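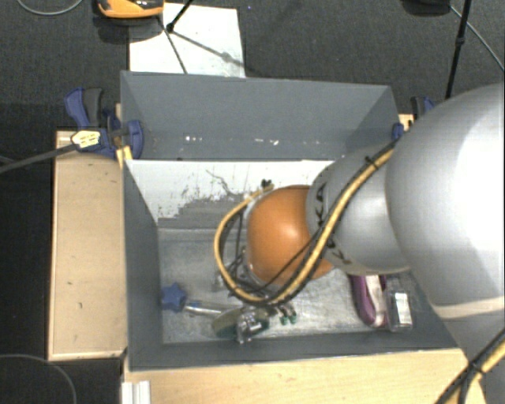 Fig. 1. Grey bin standing between two pale wooden boards, with a KUKA arm reaching over it.

Operations Management > Course handouts > Unit 4 > Order quantities and reorder points

Unit 4: Order quantities and reorder points

4.1 Scope

These notes cover stock of a single item, bought from outside, held in one place and used at a fairly steady rate. Two decisions are treated: how much to order, and when to order it. Items made in-house, items with a short shelf life and items shared between several sites are left to Unit 6.

The worked figures refer to one part, a hinge bracket bought by the Cavstead depot from a supplier, Dralix. The same part is used in the exercises.

4.2 Costs that matter

Three kinds of cost are counted.

Ordering cost (S) is paid each time an order is placed, whatever its size. It includes the clerk's time, the delivery charge, checking the goods on arrival and paying the invoice. Wages that would be paid whether or not the order was placed should be left out. This is the most common error in coursework, and it makes S far too large.

Holding cost (h) is paid for each unit kept in stock for one year. It includes the return lost on the money tied up, insurance, damage and any rent that varies with the amount stored. If the depot owns the building and has no other use for the space, the rent element is zero.

Shortage cost is paid when the item is wanted and is not there. It is hard to measure. In section 4.6 it is replaced by a service target.

The purchase price is left out of the first model, as it is assumed not to change with the size of the order. It comes back in section 4.5.

4.3 The basic model

Let D be the yearly demand in units and Q the quantity ordered each time. Demand is taken as constant, and each order arrives complete just as the last unit is used. Stock therefore falls in a straight line from Q to zero and then jumps back to Q. The average level is Q/2.

Yearly ordering cost = S x D / Q
Yearly holding cost = h x Q / 2
Total T = S x D / Q + h x Q / 2

Setting the derivative of T with respect to Q to zero gives

Q* = square root of (2 x D x S / h)

At Q* the ordering cost and the holding cost are equal. This is a useful check on arithmetic when Q* has not been rounded. With rounding, the two will differ slightly.

Worked figures. For the bracket, D = 1,468 units a year, S = £44 and h = £2 per unit per year.

2 x 1,468 x 44 / 2 = 64,592
Q* = 254 to the nearest whole unit
Orders per year = 1,468 / 254 = 5.78
Ordering cost = £254.30
Holding cost = £254.00
Total = £508.30

That the holding cost in pounds has the same value as Q* in units is a result of h being £2. It has no wider meaning. The number of orders per year need not be whole, and an order may span the year end.

4.4 Sensitivity

The total cost curve is flat near its lowest point. If Q is used in place of Q*, the ratio of the new total to the lowest total is

(1/2) x (Q/Q* + Q*/Q)

An order half as large again as Q* raises the total by 8.3 per cent. An order half the size of Q* raises it by 25 per cent. The curve is steeper on the low side, so when there is doubt it is safer to round up.

For the bracket, ordering 200 at a time costs 2.9 per cent more than the lowest total, and ordering 300 costs 1.4 per cent more. Either would be acceptable if it suited the size of the supplier's boxes. The same reasoning applies to errors in S and h. Both sit under a square root, so an estimate of S that is 20 per cent too high moves Q* by less than 10 per cent. Long arguments over the exact value of S are seldom worth the time.

4.5 Quantity discounts

Suppose Dralix offers a lower unit price on orders of 1,000 or more. The basic model can no longer ignore price, and the comparison has to be made on total yearly spending.

At Q = 1,000, leaving price aside for the moment:

Ordering cost = 44 x 1.468 = £64.59
Holding cost = 2 x 500 = £1,000.00
Total = £1,064.59

The larger order costs an extra £556.29 a year to run. Spread over 1,468 units this is 37.9p per unit. The discount must be greater than this before the offer is worth taking – at a normal price of £6.00, a reduction of 6.3 per cent only just fails to lose money.

Two cautions. First, h often depends on the price paid, and should be worked out again for each price band. Second, 1,000 units is more than eight months' use. If the bracket is likely to be redesigned in that time, the risk of being left with old stock belongs in h.

4.6 When to order

The reorder point R is the stock level at which a new order is placed. If demand and lead time were both certain, R would equal demand during the lead time. Demand is not certain, so a safety stock is added:

R = d x L + z x s x square root of L

where d is mean weekly demand, L is the lead time in weeks, s is the standard deviation of weekly demand, and z is taken from the normal table for the chosen service target. Weekly demands are assumed to be independent.

For the bracket, d = 28.23, L = 2, s = 9 and the target is 95 per cent, giving z = 1.645.

Lead time demand = 56.46
Safety stock = 1.645 x 9 x 1.414 = 20.94
R = 78, rounded up

The stock level compared with R must include goods already on order. If it does not, a second order will be raised each time stock is checked before the first has arrived.

The 95 per cent is the chance of getting through one order cycle without a shortage. It is not the share of units supplied from stock, which for this part is higher – students should state which measure they are using.

4.7 Exercises

1. Raju supplies the same bracket with S = £30 and all other figures unchanged. Find Q* and the new yearly total.
2. Find R if the lead time rises to four weeks. Explain why the safety stock does not double.
3. Noko offers a discount of 25p per unit on orders of 500 or more. Using S = £44 and h = £2, decide whether it should be accepted.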